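Unit 4: Opening a Novel in the Middle of a Scene
Instructor: Karthikeyan Subramaniam

4.1 Setting
A first page needs a fixed place before it needs a past. Name one or two surfaces and stop. In Balogh's draft of Korel the room takes 38 words, and the quarrel starts in the next line.

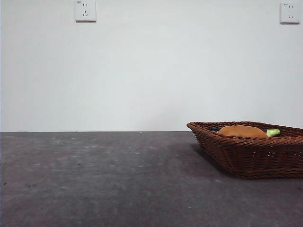

Fig. 1. Plain white wall with outlets.

4.2 Objects
An object on page one should return by the end of the chapter. Log each one with its page number - see the sheet for Jakab, 102 pages. Keep adjectives to one per noun in the first pass.
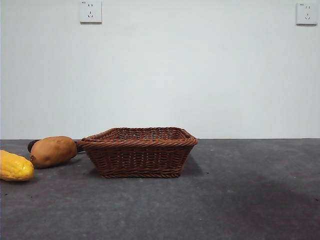
4.3 Exercise
Rewrite your opening in 67 words. No backstory, no weather. Bring two copies in October.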